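News > Engineering Notes > Vehicle Systems

Low-Speed Shuttle: Changes to Sensor Cleaning and Fallback Stops

September 2023

The Serkusham shuttle has been running with the revised perception stack since March. This item covers the two changes that affect operators most: how the vehicle decides a sensor is dirty, and what it does when it can no longer trust what it sees.

Dirt detection

The earlier software treated a blocked lidar window as a hardware fault. Any drop in return strength below a fixed limit raised a fault code and stopped the shuttle in its lane. The limit was set on a dry test track and worked poorly in road spray, where return strength falls across the whole window and comes back within a few seconds.

The revised version divides each window into sectors and compares every sector with its neighbors over time. A sector that stays weak while the ones beside it recover is marked as dirty. If all sectors weaken together, the software logs weather and lowers the speed cap. Ketsara Noiphan's group tuned the comparison on 684 logged trips from the Kaewmanee route, which includes a gravel turnout and a long stretch under trees.

Cleaning is now triggered by sector. The washer fires at the dirty sector only, waits, and checks the return again. After 2 failed attempts the sector is masked and a service note is written to the vehicle log. Operators should clear the note by hand after wiping the window, as a restart does not remove it.
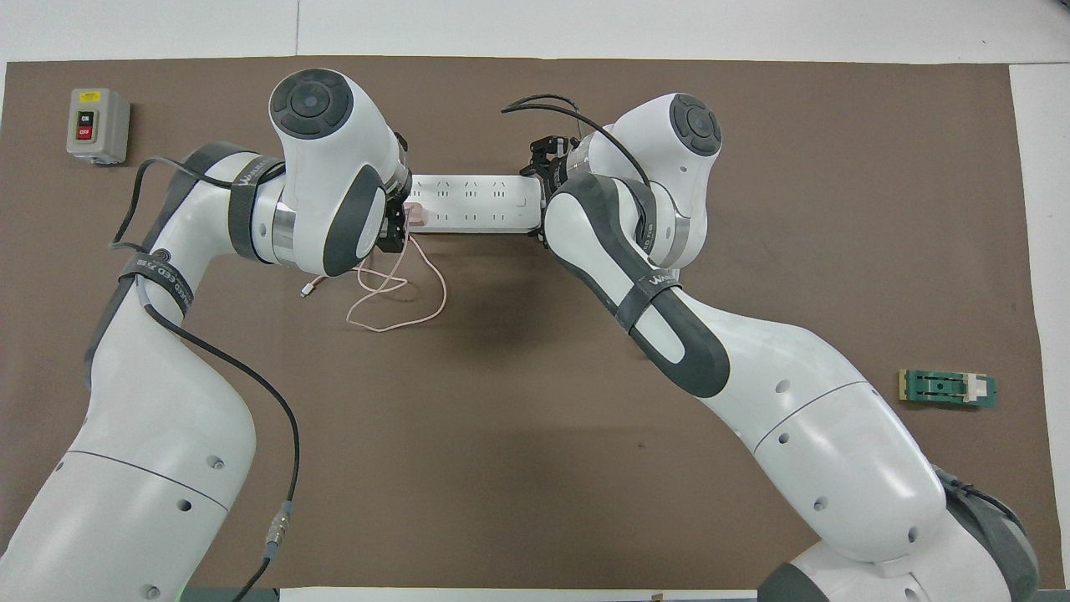

Fallback stops

A masked sector does not end the trip. The planner checks whether the remaining sensors still cover the path ahead and both sides of the vehicle. If they do, the shuttle continues at a reduced speed to the next stop. If they do not, it looks for a safe place to pull over.

Safe places are stored in the route map. Each one has an entry angle, a usable length and a list of sensors needed to enter it. The last field is new. Under the old map format the planner could select a pullout on the right while the right-side radar was offline, then reject its own plan at the last moment and brake in the lane. Sunee Phetsri reported this behavior in the spring and supplied the logs used to reproduce it.

Where no safe place can be reached, the vehicle still stops in its lane with hazard lights on and calls remote support. Remote staff can confirm a path that the vehicle proposes. They cannot steer it or override the brakes — that has not changed.

Known issues

The Nonex map editor does not yet display the sensor list for a pullout. It preserves the field on save, so existing maps are safe to edit, but new pullouts must be filled in through the text export. Reda El-Sayed has a patch in review.

Low sun can still cause the forward camera to report reduced range near the Trustemance depot gate. The shuttle slows and continues. Reports with the trip log attached should go to Sombat Wongsuwan.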